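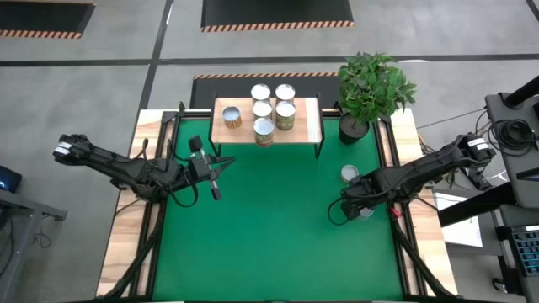 Hedton Allotment and Drainage Association
Minutes of the March meeting, held in the reading room, 7.30 pm

Present: Annelies Timmermans (chair), Digby Mahuika (minutes), plus 9 plot holders as per the signing sheet. Apologies were received from the holders of plots 14 and 22.

1. Minutes of the previous meeting
Agreed, with one correction. Under item 4, "upper sluice" should read "lower sluice". The upper sluice was not discussed.

2. Matters arising
The padlock on the Arnasard Lane gate has been replaced. Keys are held by the chair and may be collected against signature. Old keys to be returned.

3. Culvert under the main track
DM reported on the inspection. The pipe is sound from the inlet to the first joint. Past the joint there is root growth on the north side and silt to half the bore. The outfall grating is bent but still seated. Two options were put:
(a) Rod and flush the existing pipe. Quoted at £1140, to include removal of silt from site.
(b) As (a), with the first joint dug out and a new collar fitted. Quoted at £1410.
Plot 8 asked whether the silt could be kept and spread on the lower beds. The chair said it could not until it had been tested, given the old tannery upstream. Plot 17 asked if the track would be closed. DM said yes under option (b), to vehicles only.
Option (b) was proposed by plot 3 and seconded by plot 11. Carried, one against.
Action: DM to confirm the order and put the closure dates on the gate.

4. Water levels
The gauge board at the Karnmont ditch was read weekly through the winter. Levels stayed below the red mark except after the February storms, when the board was under water and no reading was taken. It was agreed to fix a second board higher up the same post.
Action: plot 6.

5. Ulloa pump
The float switch is sticking in the lower position and the pump has to be started by hand. A replacement switch is on order. Until it is fitted, holders on the bottom row are asked to check the sump when they are on site — the starting procedure is inside the lid. The pump must not be left running dry.

6. Rents
Rents to stay as they are for the coming year. The drainage levy will be reviewed once the culvert invoice has been paid.

7. Any other business
Plot 19 reported a leaning ash on the western boundary. The chair will write to the landowner. Bonfires: the existing rule stands, none before 6 pm.
A request for a second water tank on the top row was held over — no costs were available.

Next meeting to be notified by post and on the gate. The meeting closed at 8.50 pm.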